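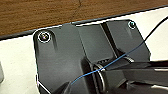
On the session length question for the Wetereck coaching group: I went back through the intake notes before replying, and I think we are mixing up two separate settings. One is how long a session runs, the other is how often the client reports on their own goals. When I explain this to new coaches I use a bracket like the dark gray one with a screw near each upper corner. Session length is one screw and reporting interval is the other. If you adjust both at once you can't tell which one moved the part.

Quoting the earlier message for anyone who joined the list in December:

> We have 23 clients on the Prieto plan and most of them are on 40-minute calls. Several have asked for an hour. Before we change the default, can someone say whether the extra time gets used? My own notes suggest the last stretch goes to scheduling and small talk, but I only see my own clients.
>
> Also, the goal sheet still asks for a 1 to 10 rating on every item. Clients skip it. Should we drop the rating or the items?

Taking the points in order.

Extra time. From what I can see in the notes, the hour is used well in the first 2 sessions and poorly after that. Early sessions carry the history: role, reporting line, what the client has already tried. Once that is on paper, 40 minutes covers a review of commitments, one main topic, and new commitments. I would set the first 2 at an hour and leave the rest alone. Clients who still want more can book a second call - the Ernton booking page already allows it.

Scheduling. This should come out of the call completely. The Trerkeo form has a field for the next date. Ask the client to fill it in before the session starts. If it is blank, send the reminder afterward and do not discuss it live.

Goal sheet. Keep the rating, cut the items. The current sheet has too many lines that overlap ("delegation" and "letting go of tasks" get the same score nearly every time). My draft keeps one line per commitment, with a rating and a short note on what got in the way. It is in the shared folder as item 1058.

One open issue: managers who sponsor a client sometimes ask to see the sheet. The agreement says they get attendance and the agreed goals, nothing else. If ratings stay, that wording needs to mention them by name. I can write the change, but I'd like comments on the draft sheet first so the two match.

Please reply on the list, and trim the quoted text when you do.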